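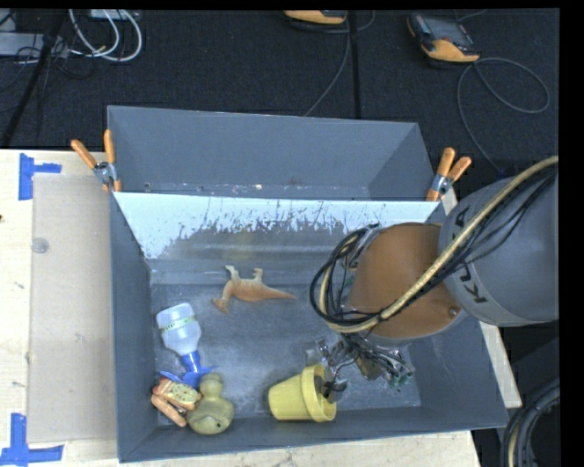 Chapter 4
Sorting and Storing Small Items

Most homes and classrooms have a bin where odd things end up: a toy dinosaur, a yellow flower pot, a bottle with a blue neck. This chapter is about dealing with such a bin. You will learn to group items by use, by size and by how easily they break.

Before you start, read Faith Barasa's notes on the Zandham store room, where 119 items were kept in 26 bins. Keep a pencil and labels to hand. Section 4.1 begins with toys.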